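FICHE DE VÉRIFICATION AVANT ESSAIS COMPARATIFS
Préhenseurs manuels à deux doigts, manipulation de textiles
Site : Trumthorpe, atelier 2
Campagne : avril
Matériel : préhenseur Plirnar (doigts à patins souples), préhenseur Tokska (doigts rigides)
Vérificateur : Rüdiger Lenz
Contresignature : Joon-young Won

1. Fixation des doigts
Serrage des vis contrôlé à la clé dynamométrique.
Plirnar : conforme. Tokska : conforme après reprise d'une vis côté droit.

2. État des patins
Absence de déchirure, de décollement et de dépôt gras.
Plirnar : conforme. Tokska : sans objet.

3. Marqueurs de repérage
Propreté, planéité, lecture par le logiciel Urquhart.
Plirnar : conforme. Tokska : réserve. Le marqueur gauche se décolle à un angle. À remplacer avant la reprise des essais.

4. Caméra
Objectif nettoyé, exposition verrouillée, enregistrement de contrôle relu.
Conforme pour les deux préhenseurs. Le câble du Tokska doit être rattaché à la poignée.

5. Prise sur textile épais
Article retenu : jean gris foncé, replié sur lui-même, posé sur la table en bois clair. La prise s'effectue par pincement d'une portion du tissu entre les deux patins. L'opérateur veille à ce que les marqueurs restent dégagés pendant la fermeture.
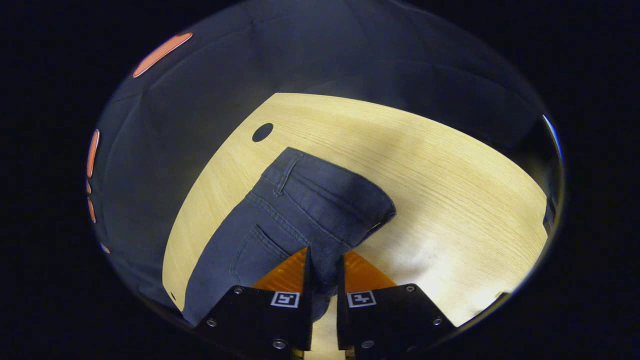 Faut-il remettre le compteur de cycles à zéro lors d'un changement de patins ?
Le compteur général est conservé ; seul le compteur partiel est remis à zéro, et la valeur relevée est portée au registre.

6. Compteur de cycles
Relevé Plirnar : 2178 cycles au compteur général. Le remplacement des patins est prescrit tous les 600 cycles au compteur partiel.
Conforme. Le relevé du Tokska n'a pas été transmis à l'heure de la visite.

7. Jeu à la fermeture
Mesure à vide, doigts fermés, répétée 5 fois par préhenseur.
Plirnar : conforme. Tokska : conforme, avec un léger frottement en fin de course. Le vérificateur demande un nouveau contrôle après graissage de l'axe.

8. Poste de travail
Plateau stable, éclairage constant, passage libre derrière l'opérateur.
Conforme. La lampe du fond sera maintenue au même réglage pour toute la campagne.

Observations générales
Les résultats obtenus avec le Tokska avant remplacement du marqueur ne seront pas retenus dans la comparaison. Toute modification de la force de fermeture doit être signalée à M. Won avant l'essai concerné.

Avis : Plirnar admis aux essais. Tokska admis sous réserve des points 3, 4, 6 et 7.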